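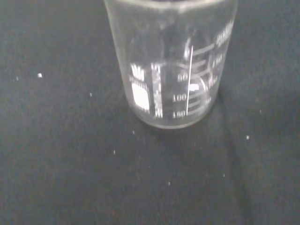 Photo: inkandalum, Sandville Home Crafts Help

Beaker markings and scale don't agree, which do I trust?

inkandalum
Asked Oct 21, 2024 · Viewed 2814 times

I make small batches of writing ink and dye at home and have started measuring properly after two years of teaspoons. I have a glass beaker with the usual printed lines, numbered 50, 100 and 150, and a white digital scale with a square steel pan, which I bought through Stunaler. It runs off the mains and weighs up to 2000 g.

I filled the beaker with tap water to the 100 line, having zeroed the scale with the empty beaker on it, and got 96 g. I did it again and got 97 g. I was expecting 100 g, as a millilitre of water is supposed to weigh a gram. At the 50 line I got 47 g.

Is the scale faulty, or is the beaker badly printed? The recipe I am following gives the liquids in ml and the powders in grams, so I need both to be right. Everything is set up on a black cloth because the ink stains, and I can see the white lines better against it.

sekel_glass
Probably neither is faulty. Beaker lines are only a guide. Most ordinary ones are sold as good to five per cent, and some of the cheap ones are worse than that. Being three or four grams short at the 100 line is normal.

A beaker is wide, so a small difference in height is a lot of water. Get your eye level with the line and read the bottom of the curve in the water. If you look from above you will be out by a few ml every time, and usually in the same direction.

For the liquids, use a measuring cylinder or weigh them. Water can be weighed gram for ml at room temperature. For anything else you need the density. Vinegar is close enough to water for ink. Alcohol is a lot lighter, so don't weigh that as if it were water. 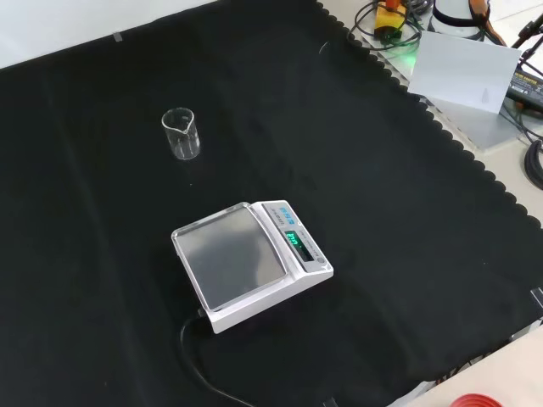 Before you blame the beaker, check the scale as well. Take it off the cloth, or pull the cloth flat so there is no fold under any of the feet. A scale that rocks will give you a different number depending on where you put the beaker down. Make sure the power lead isn't pulling on it either. Switch it on, leave it ten minutes, then zero it and weigh something you know. A proper check weight is best. If you get the same figure in the middle of the pan and at each corner, the scale is fine and you can believe it over the printed lines.

You can use the white patch on the glass to pencil in your own corrections. I have one that says "100 = 96" and I have used it like that for years.

dyepot70
Same thing with mine, which came from Chiriac. Just go by weight.

threadbare_hill
Agree with going by weight, but check the smallest step your scale shows. Plenty of the 2000 g ones only go in whole grams. That's no trouble for 100 g of water but it is no good for 2 g of alum, where you could be half a gram out and not know. I keep a small pocket scale for the powders and use the big one for water and for yarn, 650 g of it last time.

Also dry the outside of the beaker before it goes on the pan. Drips count.

inkandalum
Thank you. There was a fold under one of the back feet. With the cloth pulled flat I get 97 g each time, so I will stop using the lines and weigh the water. Mine does only show whole grams, so I will look for a pocket one for the alum.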